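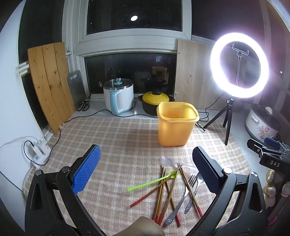
Chopsticks, spoons and cutlery between the gripper pads during an evening session for the utensil set.

Kitchen recordings pass the halfway mark

Hadeck newsletter, 8 February 2025

The utensil part of the Kiltel collection now stands at 2273 accepted recordings. Of these, 1563 were made in homes and the rest on the two practice counters at Indgate. The home share is higher than we planned for at the start, and we intend to keep it that way through the end of the project.

For readers who joined the list recently, Kiltel is our set of examples of small household jobs, done by people using hand-held grippers. The person closes and opens the gripper by hand, and a camera on the tool records what the fingers are doing. The recordings go to the Eynon model, which learns to predict the next movement from what the camera sees. The same style of gripper can later be fitted to an arm. No arm is needed to collect the examples, so a session can be held on an ordinary counter with the pots left where they are.

The task for this round is short to write down. A mixed pile of utensils lies on a cloth, and a container stands behind it. The person picks the utensils up and puts them in the container. Either hand may be used, and both may be used together. A recording ends when the cloth in front of the container is clear or when the person decides to stop.

Chopsticks have been the hardest item by a wide margin. They are thin, they roll, and when several lie side by side the pads tend to close on two at once. In the first week people were throwing those recordings away and starting over. We have asked them to stop doing this. If you pick up two, carry two. If one drops on the way, put it down as a drop in the notes and go back for it. The model needs to see what a person does after a bad grasp, and a set made up only of clean grasps taught it very little about that. In the January tests at Indgate it would miss a chopstick, close on nothing and carry the nothing over to the container with great care.

Metal forks and spoons come next. The trouble there is mostly light. A shiny handle under a strong lamp can turn white in the recording, and the edge of the handle gets lost. Plastic spoons are easy to see but slide on a smooth counter, and the cloth helps with that. We would like to have more patterned cloths. Checks, stripes and plaids are all welcome. Most of the early recordings were made over plain gray mats, and the model did noticeably worse when the mat was taken away.

A few changes to the instructions follow from what we have seen so far. They apply to all sessions from now on.

Drop the utensils onto the cloth from a low height and leave them as they fall. Several people have been laying them out in a row with the handles facing the same way. It looks tidy but those recordings are too much alike to be of use.

Move the container between recordings. A hand's width is enough. Tall containers are preferred, with an opening wide enough for the pads to release a fork without touching the rim. Take glass ones off the counter altogether.

Leave the background alone. Pots, cutting boards, lamps, cables and windows can all be in view. Evening sessions are fine and we are short of them. Dark window glass gives reflections of whatever is standing on the counter, and we want the model to have seen plenty of those before it goes into a real kitchen. Do keep cables out of the area where the grippers are moving. Two recordings last month ended with a charger being pulled off the counter.

Wipe the pads before each session. Lint from the cloth builds up in the texture and the grip gets weaker without the person noticing. A damp cloth will do – no soap, and let them dry before you start.

Hold the tools so that both pads can be seen at the start of the recording. The checking software at Indgate rejects anything where one pad is missing from the opening seconds. That has been the most common cause of rejection, ahead of poor light and ahead of recordings that run too long.

On storage, each pair of grippers comes with a card that holds a little over 400 recordings at the current length. Please send it back before it is full. Cards that reach the limit stop recording with no warning sound, and one home lost an evening's work that way. A fix for this is on the list for the next software update.

There are nine pairs of grippers out at the moment and no spares. If you have a pair and do not expect to use it in the next two weeks, let the Hadeck office know and we will arrange a pickup. Homes on the waiting list will be contacted in order as tools come back.

The next round, planned for the end of February, will cover pot lids. It will use the same grippers and the same notes sheet, with one extra column for the type of knob.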